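Portafilter

A portafilter is the detachable handled holder that carries the filter basket and ground coffee in an espresso machine. It locks into the group head by means of two or more lugs, usually called ears, which engage a ramped collar. Turning the handle draws the rim of the basket against a rubber or silicone gasket and forms a seal able to withstand brewing pressure.

Construction

The body is most often cast or forged brass with chrome plating. Brass holds heat well and is easy to machine. Stainless steel is used in higher-priced models, and plated aluminum in some household machines. A commercial portafilter with a 58 mm basket typically weighs over a pound. The handle is threaded onto a stud and may be plastic, rubber, or wood.

A wire spring set in a groove inside the body retains the basket. Worn springs let the basket drop out when the spent puck is knocked free, and they are replaced as a routine part.

Types

Spouted portafilters have one or two outlets below the basket. Double spouts divide the flow between two cups, although the split is seldom exact unless the machine stands level. Bottomless portafilters have the lower part of the body cut away, exposing the underside of the basket. Uneven flow, known as channeling, is then easy to see, and such models are widely used in training.

Pressurized portafilters restrict the outlet with a valve or a small hole. They tolerate coarse or stale grounds but give less control over extraction.

Compatibility

Ear thickness and spacing differ between makers, and a shared basket diameter does not guarantee a fit. The Barnov and Flener groups both accept 58 mm baskets, but the Flener collar requires thinner ears. Rerkside sells a replacement body with 3 interchangeable ear plates. A fitting guide compiled by Baoshan Guo lists 293 machine models by collar dimensions.
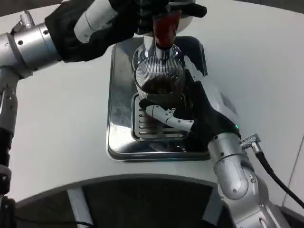
Maintenance

Coffee oils build up in the spouts and under the basket. The usual practice is to remove the basket and soak the metal parts in a detergent solution at the end of each working day. Wood handles should be kept out of the solution, as prolonged soaking swells the grain and loosens the stud. Dishwashers can dull or pit aluminum bodies.

A handle that travels well past its normal locking position generally indicates a worn group gasket.

See also: Group head; Tamper; Filter basket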